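Windby Desktop Tower: Owner's Service Guide

Section 6. Fitting or replacing memory

Document reference 3074. Issued 29 Mar 2019. Supersedes the October issue.

6.1 Scope

This section sets out the procedure for removing and fitting memory modules in Windby desktop towers supplied by Cifuentes. It applies to the standard tower case only. Owners of the small case should refer to Section 7.

Memory may be replaced by the owner without affecting the warranty, provided that the steps below are followed. Work on the processor or the power supply unit must be carried out by the Pronham service centre.

6.2 Before you begin

You will need a cross-head screwdriver, an earthing wrist strap and a clear, level work surface at least 800 mm wide. Do not work on carpet.

Check that the new module is of the type listed in Appendix B. Modules of different speeds may be fitted together, but the computer will run both at the lower speed.

CAUTION: Shut down the computer, switch off at the wall and remove the mains lead. Press the power button once with the lead removed and wait 28 seconds before opening the case.

CAUTION: Do not open the power supply unit under any circumstances. It contains no parts that can be serviced by the owner.

6.3 Opening the case

1. Disconnect all leads from the rear of the tower. Label them if necessary.

2. Lay the tower on its side with the removable panel facing upwards.

3. Undo the two screws at the rear of the panel. Slide the panel towards the rear and lift it away. Keep the screws in a dish or tray.

4. Put on the wrist strap and attach its clip to bare metal on the chassis.

5. Locate the memory slots, which lie beside the processor socket. Note the route of any cable passing near them. Cables may be eased to one side but should not be unplugged.

6.4 Removing a module

1. Press the retaining clips at the ends of the slot outwards. The module will rise slightly.

2. Hold the module by its two short edges and draw it straight out. Do not rock it from side to side.

3. Place the module in an anti-static bag.

NOTE: If a clip is stiff, do not lever it with the screwdriver. Press it again with the thumb, keeping the other hand on the chassis.

6.5 Fitting a module

1. Take the new module from its bag, holding it by the edges. Do not touch the gold contacts.

2. Line up the notch in the module with the key in the slot. If the two do not match, turn the module end for end. If they still do not match, the module is of the wrong type and must not be fitted.

3. Lower the module upright into the slot and press evenly on both ends until the clips close.

The tower interior and its memory slots: 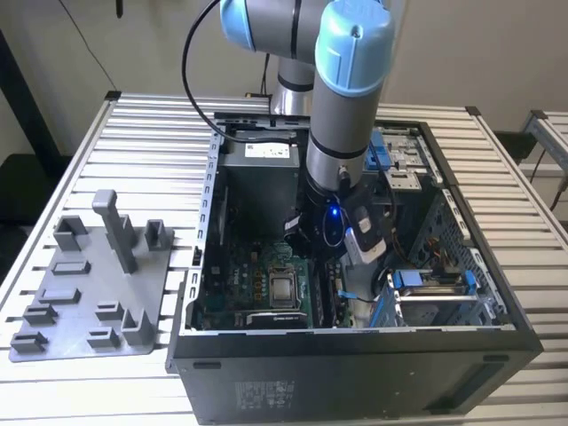
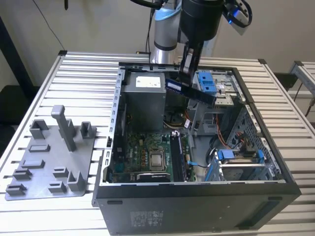
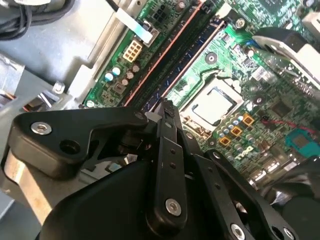
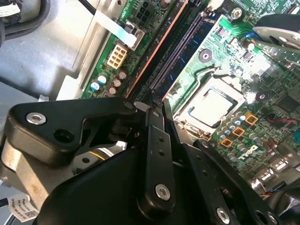
4. Check that both clips are fully home and that the top edge of the module is level along its length.

5. Return any cable that was moved to its original position. No cable should rest against a fan.

6. Remove the wrist strap, slide the side panel back into place and tighten the screws by hand.

6.6 Checking the result

Stand the tower upright, reconnect the leads and switch on. The first start after a change of memory may take longer than usual. Open the system information page and compare the amount of memory shown with the amount fitted.

If the computer sounds a repeated tone and the screen stays blank, switch off, remove the mains lead and repeat 6.3 to 6.5. A module that is not fully seated is the usual cause. If the tone continues, refit the original module and contact the service centre, quoting fault code 1560.

6.7 Disposal

Unwanted modules should not be placed in household waste. They may be returned to Cifuentes in the packaging of the new module, or taken to any recycling point that accepts small electrical items. The Clamus utility, described in Section 9, may be used to record the change in the computer's service log.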